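The Benefit Supper

Rosário Amaral had sold 293 tickets to the Prekberg memorial supper, in a hall that held 200.
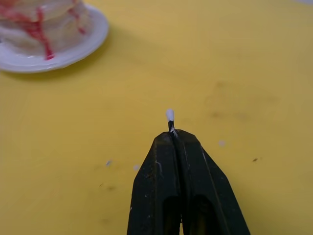 "Some of them won't come," said her brother-in-law, who had said the same about her wedding.

They all came. They brought cousins. By seven the Rebelo twins were eating stew out of coffee mugs on the fire stairs, and the pastor had given up his chair twice.

Rosário read the names of the dead from the piano bench. Then she asked who was willing to wash dishes, and the hall emptied nicely.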